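Accueil > Sciences > Les robots et nous

Mars, par la rédaction de Praltance junior

Comment un robot apprend-il à ouvrir une boîte à pain ?

Toi, quand tu veux une tartine, tu soulèves le couvercle sans y penser, et hop ! Pour un robot, c'est toute une aventure. À l'atelier Strazds, on compare deux pinces : Dovavow, qui a deux doigts bien raides, et Undance, dont les doigts sont souples comme du caoutchouc (un peu comme des gommes géantes). Chacune doit ouvrir puis refermer la même boîte, 80 fois de suite.
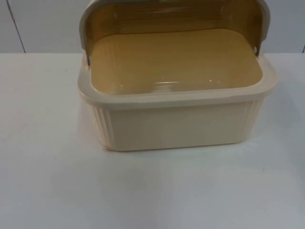
La boîte à pain, couvercle ambré grand ouvert.

Le couvercle ne se soulève pas tout droit : il tourne autour de deux petits pivots, un de chaque côté. La pince doit donc suivre une courbe, comme ta main quand tu dessines un arc-en-ciel. Et puis le plastique brille et laisse passer la lumière, alors la caméra a parfois bien du mal à trouver le bord !

Undance a raté 7 essais, et Dovavow presque le double. Les doigts souples glissent moins, mais ils sont plus lents. La prochaine fois, on changera de caméra.

1359 partages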